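Store Operations Person Wanted (Marketplace Listings, Email, Some Begging)

Flavenance sells small kitchen goods online, through our own store and two marketplaces that change their rules whenever we finish reading them. We need a part-time person to look after the listings. The last one left on good terms and took the only working knowledge of our shipping table with her.

We have 1695 products. Of these, 156 sell. The rest sit there with titles like "Holder, Medium, New Version" and wait to be discovered by somebody who already knows what they are. Your first job will be to rewrite them in words a customer might type into a search box. Your second job will be to talk our founder out of putting the word "premium" back in.

What the work looks like

You'll write titles and product copy, fix categories, answer customers before they open a dispute, and send one newsletter a week. You'll keep stock numbers matched across the three places we sell. We use Cronin for inventory and Lastine for email, and the two are not on speaking terms, so part of every morning goes to copying things from one to the other. We have been promised an integration. We were promised it in January, too.

You'll also run our ads, on a budget best described as lunch money. We would like you to tell us when an ad is losing. We have a history of finding out from the bank.

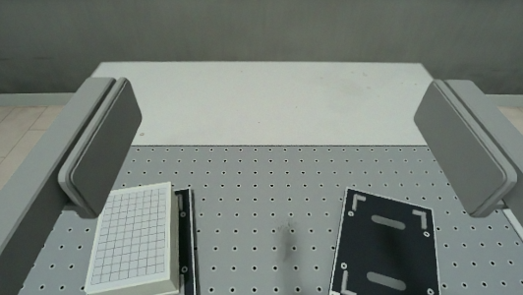 Rok Đorđević wrote back to an earlier draft of this ad to say that it made the job sound worse than it is, and that the returns inbox should get a mention, as it eats more of the week than the newsletter ever will. He would also like it known that the discount code fiasco has been fixed and that no one can now stack 5 coupons and get a colander for free.

Fine. There is a returns inbox. Most of it is people who bought the wrong size, and most of them are nice about it. A few will attach a long essay. You answer those, too, and you do it without using the phrase "per our policy" unless you've tried everything else.

Who should apply

Someone who has run a store, or part of one, where real people paid real money. It can be a tiny one. If you sold candles to your cousins and then, by hard work, to people who weren't your cousins, we want to hear how you did it. You should write clean, plain English and be able to sort a spreadsheet without losing a column.

We don't need a guru. We've had two, and we still own the webinars.

Pay and hours

Twenty hours a week, remote, paid by the hour every two weeks. The hours are yours to arrange, except in the run-up to the holidays, when they arrange themselves. There is a staff discount of 50 percent, good on everything, including the 1539 things nobody else is buying.

How to apply

Pick any listing in our store and rewrite it. Send us the old version, your version, and a short note on what you changed. Leave the cover letter out. Put "Trorkus" in the subject line, so we know you read this far. It's the name of our garlic press, and yes, you may suggest a new one.

Applications close Oct 31, 2018. Everyone gets an answer, even if it's a short one.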